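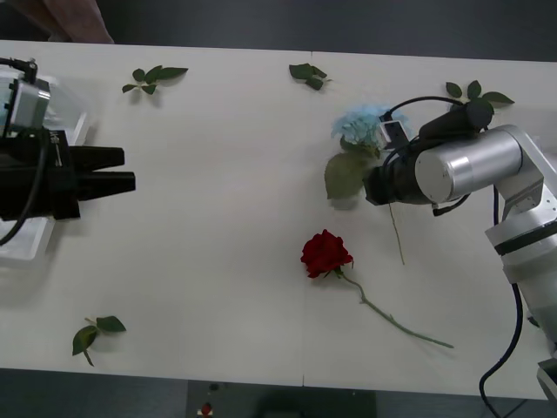 A red rose, a pale blue hydrangea and some cut greenery on a white table.

Sturthorpe flower show moves to new hall

October 6, 2018

Sturthorpe's autumn flower show is on the move. After 30 years in the old drill hall it goes to the Purkau Rooms next month, organisers confirmed last night. Roof trouble at the drill hall is to blame – the repair quote came in too high and the owners, Hegazy Lettings, have shut the main room untill further notice.

Entries so far stand at 718, up on last year. Roses and hydrangeas have a class each. Foliage only is back too, after complaints when it was dropped.

Parking will be tight. The Purkau Rooms has a small yard at the back, blue badge holders only. Everyone else is asked to use the Voltville Road car park and walk down, or get the bus, which stops outside. Doors open at 2, judging will be finished by then. Entry is £4 on the door, children free.

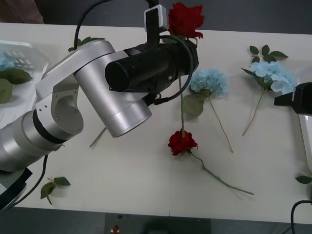 What exhibitors need to know

Staging is on the morning of the show. Bring your own vases if you can – the show's own stock is still locked in the drill hall and it may not be out in time. Cards to be filled in beforehand please, in pen. No late entries for the cut flower classes, full already.

Hydrangeas will be judged on a single head this year. White and pale blue blooms go in together, a change from last time and not a popular one with everybody, as petals
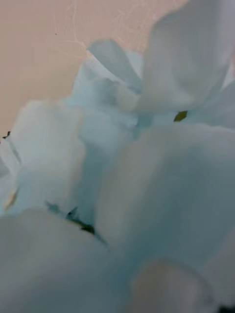
that pale can mark badly on the journey and growers of the darker sorts have their own class. The rule stays for now, to be looked at agian in April.

Schedules from the libary or the post office.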